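The Yellow Tray FAQ: your questions about keeping a work table tidy

I wrote a little post about giving small things a home in one yellow tray, and my inbox went a bit wild (3,742 reads, hello everyone!). So I've gathered up the stuff you ask me most.

Do I need a fancy organizer?
Nope! I've tried the Trisik drawer inserts and they're lovely, but a plain plastic tray does the job. I like a bright one because I can find it without my glasses.

What goes in the tray?
Whatever you reach for all the time. In my case that's a screwdriver, a tape measure and way too many pencils.

Should I wipe the table first or put things away first?
Put things away, then wipe. Crumbs love to hide on a flowery tabletop, so I go over mine twice, back to front.

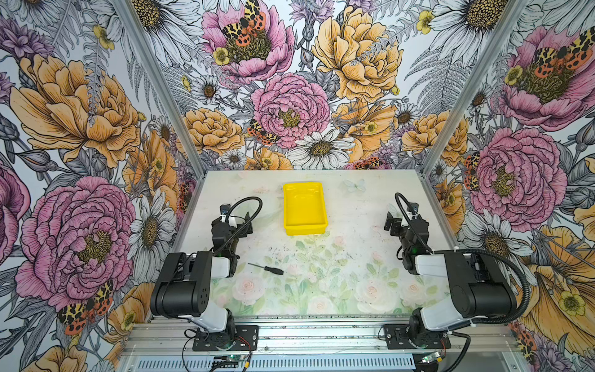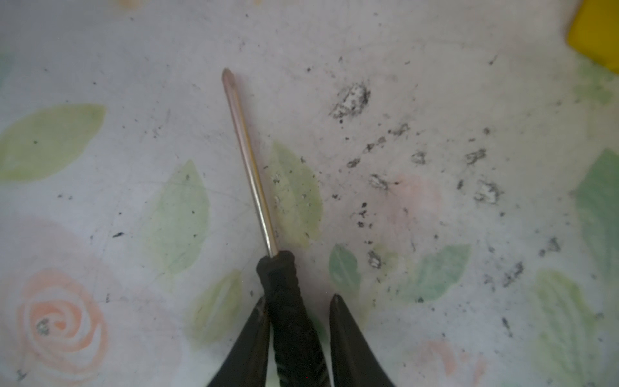
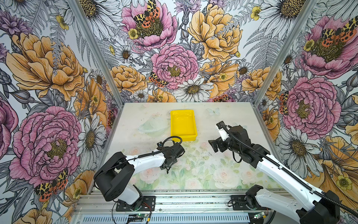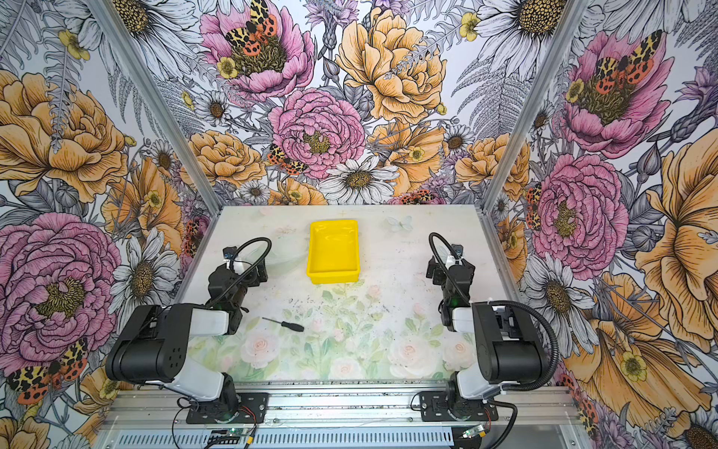 Does the tray have to live at the back?
A reader wrote in from the Osoretti crafts forum to say she keeps hers at the front left corner, that she's left-handed, and that stretching across the table for a screwdriver forty times a day did her shoulder no favors. Fair point! Put it wherever your hand goes first.

What about clear lids?
I lose them constantly, they vanish on a pale surface. A strip of colored tape on the rim helps a ton.

How long does all this take?
I set a timer for 10 minutes before supper and stop when it rings, even if there's a pencil still rolling around.

Can I wash the tray?
Sure, warm water and dish soap. Skip the scratchy side of the sponge or it'll go dull (ask me about my old Brostia one).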